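Frequently Asked Questions: the Flaseo Scooping Study

Last updated 9 Mar 2021

Thank you to everyone who has written in since we shared our first results! Irja Mustonen and I have tried to gather up the questions that come back most often, and if yours is missing, please do write, we like getting mail.

What is the Flaseo study about, in a sentence or two?

We wanted to know whether a policy trained only on people's demonstrations could learn to serve out mixed small items with an ordinary scoop, and whether it would still manage when the items changed from one bin to the next. Flaseo is our name for the training method. Odukoya, which you'll see mentioned in the results tables, is the older baseline we compare it with.
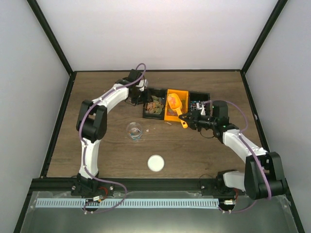 Why candy and odds and ends instead of something uniform, like rice?

Rice pours so nicely that it hides a lot of mistakes (we learned this the slow way, over most of a June). Mixed pieces snag, bridge and roll off the lip, and every scoopful comes up a little different. Having three bins in a row also lets us put very different fillings side by side, so with flat leafy pieces on the left, pink and reddish bits in the middle and small silvery ones on the right, the policy has to look before it digs. The round glass container in front is open at the top, and we score a trial by what ends up in the container.

How much data did you use?

The full set is 1296 demonstrations, and we trained the main policy on 598 of them. The rest went to the ablations and to the held-out fillings. Zoila Ayala recorded a great many of these and deserves more thanks than a FAQ can hold.

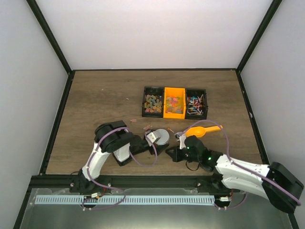 Do both arms really need to be part of it?

We get this one a lot, and it's a fair question! A single arm can scoop perfectly well, but we were interested in how the two share a job when each has its own object to mind. The layout puts them facing each other, with the round silver piece at the left gripper and the orange scoop lying by the right one, and we let the policy choose the timing for both from a single network. Stray candy on the tabletop, like the little orange lollipop near the scoop, doesn't count against a trial by itself. We log it separately as spillage.

What does the policy get to see?

It gets a fixed view of the whole table plus close views from the wrists. Irja was doubtful about the wrist views at first, and I'll admit I was too, as a tool held that close can take up most of what the camera sees. 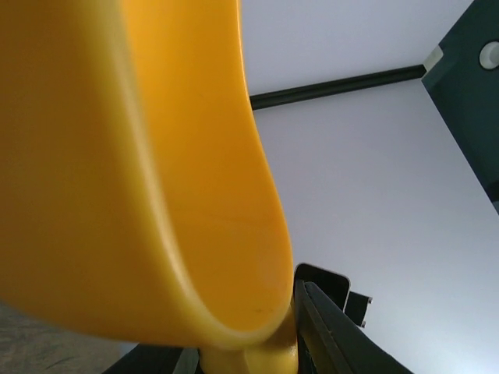

Even so, taking the wrist views away hurt more than any other change we tried, and most of the new failures came at the moment of lifting. We repeated that comparison with 17 training seeds before we believed it.

Can I get the code?

Yes, version 2 is on the Endbridge page, along with the training settings. The Steltance add-on for other grippers isn't finished yet, so please be patient with us on that.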